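Ticket 961 – Shared calendar shows every event a day early
Opened by: Dirk Reuter
Opened: 1/27/20
Product: Trelent desktop, syncing with Raltent
Status: Open

Hi folks, me again (I had the printing ticket before Christmas, thanks for that one, it's still working fine!). This time it's the calendar, and I'm going to write down everything I've tried as I go so you don't have to ask me the same stuff twice.

Here's what happens. I put an all-day event into Trelent on my computer at the office. It looks perfect there. Then I open Raltent on my phone, and the same event is sitting on the day before. Events with a start time are fine, so a 2 pm call is at 2 pm everywhere. It's only the all-day ones, and that's most of what we use the thing for – days off, deliveries, the days the Ruppert people come in to service the compressors. You can guess how I found out. I had the yard gate unlocked and coffee made for a crew that wasn't due until the next morning.

First try
Restarted everything. Computer, phone, the little network box in the hallway. No change. I know you always ask, so that's done.

Second try
Removed the calendar account from the phone and added it back. This took ages, because there are 102 events in there and the phone wanted to pull them all down again. When it finished, every all-day event was still a day early. I also lost my colors, and now everything is the same sad gray-green. If there's a way to get the colors back without doing each one by hand I'd love to hear it, but that's a side question.

Third try
Your help page says to check the time zone, so I checked the time zone. Phone was right. Computer was right. Then I got to poking around in Trelent and found a second time zone setting under Account, Regional, Advanced, and that one was set to London! I have never been to London and I'm pretty sure I never picked it. I changed it to Central, saved, closed the program and opened it again.

And it stuck, and new events now show up on the right day. I made a test event called "testing testing" for a day in April and it landed exactly where it should on both sides. I was very pleased with myself for the length of one sandwich.

The old events didn't move, though. All of the ones from before are still a day early on the phone. So now I've got a mix, which is worse in a way, because before I could just add a day in my head.

Fourth try
Opened one of the old events in Trelent, changed nothing, hit Save. No change on the phone. Opened it again, added a period to the title, hit Save, and it jumped to the right day! So it looks like an event has to be really edited before it gets sent over again. I did 9 of them this way and every single one moved.

I could sit here and add periods to everything, and if that's the answer then fine, tell me and I'll put the radio on. But some of the events repeat, and I'm nervous about those. I tried it on one repeating event (trash pickup, every other week) and got asked whether I wanted to change this one or the whole series. I picked the whole series, and now there are 2 of it on the phone, one on the right day and one on the wrong day. Deleting the wrong one on the phone deleted both of them in Trelent. I put it back by hand. I haven't touched another repeating event and I won't until I hear from you.

Fifth try
There's a button in Raltent that says Rebuild Local Data. I did not press it. It has a warning in red and I've learned my lesson with red warnings. Should I press it?

Other stuff that may or may not matter:
The desktop program updated itself last week. I can't swear the problem started then, but I hadn't noticed it before.
We also use the Dero add-on to send reminders by email. The reminder emails have the right date in them, even for the events that look wrong on the phone.
My wife's phone has the same calendar on it and shows the same wrong days, so I don't think it's my phone.
The web version has it right for everything, old and new.

So my guess, and I'm no expert, is that the dates are stored okay and it's only the copy sent down to the phones that got made with the London setting. If you can push out a fresh copy from your end, I think that would fix it.

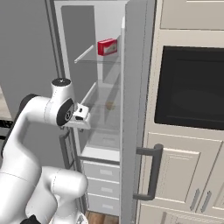
If you do push a fresh copy, please do it after five, when we're done checking deliveries for the day. You can call the office line or just answer on the ticket, I look at it every morning. And please don't close it when the new events test okay, it's the old ones and the repeating ones I need sorted out.

Thanks a bunch,
Dirk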